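De: Catherine Pringle
Para: lista Feltine — casa y ropa blanca
Asunto: Re: [Feltine] Toallas de mano que no caben en el cajón

Hola a todos:

Contesto al mensaje de Gridus, que lo tenía marcado desde septiembre y se me había ido quedando abajo. Lo copio para quien no lo tenga a mano:

> Tengo las toallas de mano en un cajón de 13 cm de alto y no hay manera. Dobladas en cuadrado quedan gordas y se traban al abrir, y enrolladas se me deshacen en cuanto saco una. ¿Alguien las dobla a lo largo? ¿Se aguantan bien o se abren?
>
> Gridus

Pues yo sí, yo las doblo a lo largo, y con las grises de rizo me va de maravilla (con las finas de cocina menos, luego lo cuento). Extiendo la toalla en la mesa, llevo los dos lados largos al centro, cierro como un libro y me queda una tira larga y plana. La aliso con la palma desde el medio hacia las puntas, sin apretar mucho.
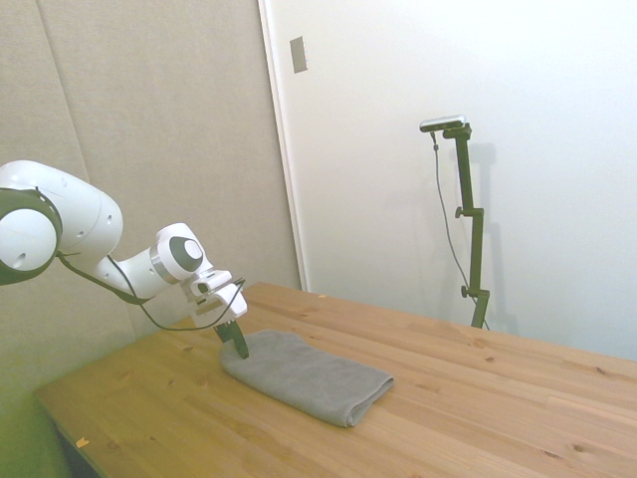

Y luego viene lo de decidir si la dejas así o la doblas otra vez por la mitad. En un cajón bajo y ancho yo la dejaría así, tumbada, una al lado de otra. MacLeish decía hace tiempo en esta misma lista que la tira larga se abre sola, y a mí solo me ha pasado con toallas muy nuevas, de esas que todavía están tiesas de la tienda. Después de unos cuantos lavados se portan mucho mejor.

Otra cosa que me costó aprender es por dónde coger la toalla ya doblada. Durante años la agarraba de cualquier manera para llevarla al armario y llegaba hecha un churro.

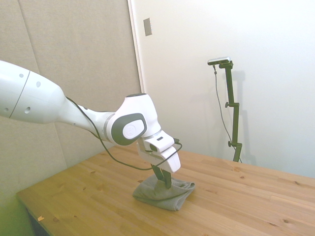 Coger una toalla doblada por el medio, con dos dedos, es lo peor que le puedes hacer, te lo digo por experiencia. Parece cómodo porque pesa poco, pero el tejido es blando y cede enseguida. El centro se levanta en un pellizco y los bordes se quedan abiertos sobre la madera, y ya tienes arrugas para rato. Mejor meter la mano plana por debajo, entera, como quien levanta una tortilla — y la otra encima si la toalla es grande.

Sobre la mesa: cuanto más lisa y despejada la zona donde doblas, mejor. Yo uso una de pino y, si hay migas, las paso antes con un trapo, que el rizo se lo lleva todo. Para el tamaño, las mías miden casi 80 cm de largo y la tira me cabe de sobra en diagonal, que es como la pongo por pura manía.

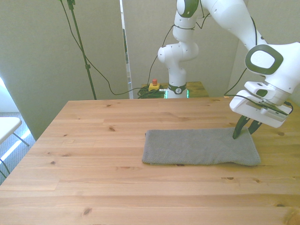
Ah, y las puntas. Antes de guardarla les doy siempre un tironcito suave hacia fuera, porque el extremo suele quedar un poco revuelto aunque el resto esté perfecto. Con las de cocina, que son finas, hago un doblez más y las pongo de pie, que tumbadas resbalan unas sobre otras y acaban todas al fondo.

Si al final prefieres el paquetito de varias capas, comprueba que los cantos te queden parejos por delante. Y si tienes que rehacerlo, levanta una esquina y ve abriendo capa por capa, sin sacudirla entera.
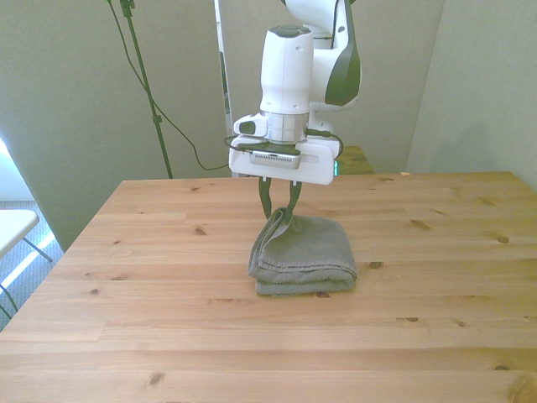

*Toalla gris doblada en varias capas, con una esquina levantada.*

Gridus, ¿tu cajón es muy hondo? Si me dices el fondo te digo si yo pondría una fila o dos. Y Lindley, tú que guardabas las tuyas en cestas, cuéntanos si sigues igual, que estoy pensando en cambiar las del baño pequeño.

Un abrazo,
Catherine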